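About Gristance

Can a machine do the chores yet? We started Gristance in Voltesville because we kept asking each other that question over dinner, and we still ask it every morning (usually while somebody is doing the dishes by hand). Our short answer is "some of them, some of the time," and we think that's a pretty exciting place to be!

We work on picking things up and putting them where they belong. Fruit is our favorite teacher.
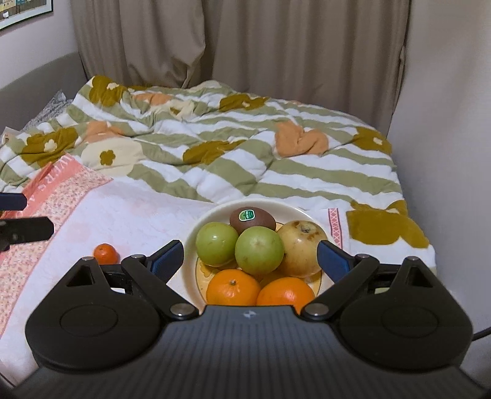
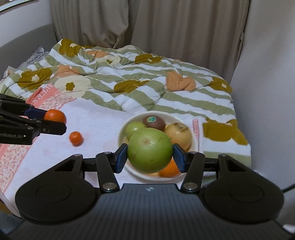
Fruit moved with a hand-held gripper

An apple is smooth and firm, a kiwi is fuzzy, a pear can bruise if you look at it wrong, and a mandarin likes to roll. People sort all that out without thinking. A machine has to learn how wide to open, where to press and when to stop, and then learn it again for a soft surface like a bed, where everything sinks and tips a little. Our collection has 2,454 fruit moves in it so far, every one done by a person holding the gripper, and we add more each week.

So what works? Our test arm, Pliltis, is good at single pieces of fruit on a flat counter. It's fair at piles. It is still bad at laundry, and it has never once made a bed we'd want to sleep in. Shop-floor jobs go better, as the parts are all alike and the light stays the same. Patrício, our parts-bin project, now runs at two small shops in town, and the crews there send us long lists of what it gets wrong. We love those lists. Most of our best fixes began as a line on one of them.

We have two rooms over the old print shop on the main street, one set up like a small apartment and the other full of workbenches. Between them they hold 400 household items, nearly all from thrift stores, and we're always glad to get more (odd-shaped kitchen tools especially).

Every February we open the doors to neighbors and school groups. Come try a gripper yourself and see how hard it is to pick up a grape.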